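Search this site Search

Lulgate Opens Shared Serving Kitchen to Community Groups

LURKBRIDGE, Sun 17 July – The Lulgate community center will open its shared serving kitchen to local groups this week, following a refit of the ground-floor room that once served as the building's staff canteen. The kitchen will be available for club suppers, school holiday lunches and the center's own weekly meal for older residents.

The refit was paid for through a grant from the Josten fund and donations from Lurkbridge households. It covers new work surfaces, a second sink, open shelving and 170 serving trays, which replace a mixed stock collected over many years. Groups that book the room will have use of the trays and shelving at no extra charge.

"People who cook for a large group need a clear surface and enough trays to go around," said Leen Matar, director of the center. "We asked our regular users what slowed them down, and most of them spoke about carrying food back and forth. The new layout puts serving and washing up within a few steps of each other."

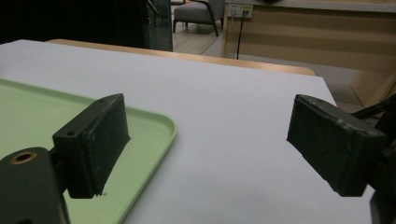 A mint-green tray on a white tabletop.

The center served over 1,851 meals between October and the start of the refit, most of them at the older residents' lunch. During the work, the lunch moved to the Hegedűs hall on the other side of Lurkbridge. It will return to Lulgate with the reopening, and those who attend do not need to register again.

Groups are asked to leave the tables wiped down and to return trays to the shelves by size at the end of each booking. Hot dishes should be placed on the stands provided – the trays are intended for plates, cups and cold food only.

"We are grateful to the households who gave to this project," said Reinaldo Figueiredo, chair of the Lulgate trustees. "The kitchen is used by people of every age, and we expect the evening sessions in particular to fill quickly."

Bookings may be made at the front desk or by mail. Each group may hold up to 2 sessions a month until the fall schedule is set. Questions about bookings should be directed to Veronika Gál, and press inquiries to Ildikó Hajdu, both at the Lulgate center office.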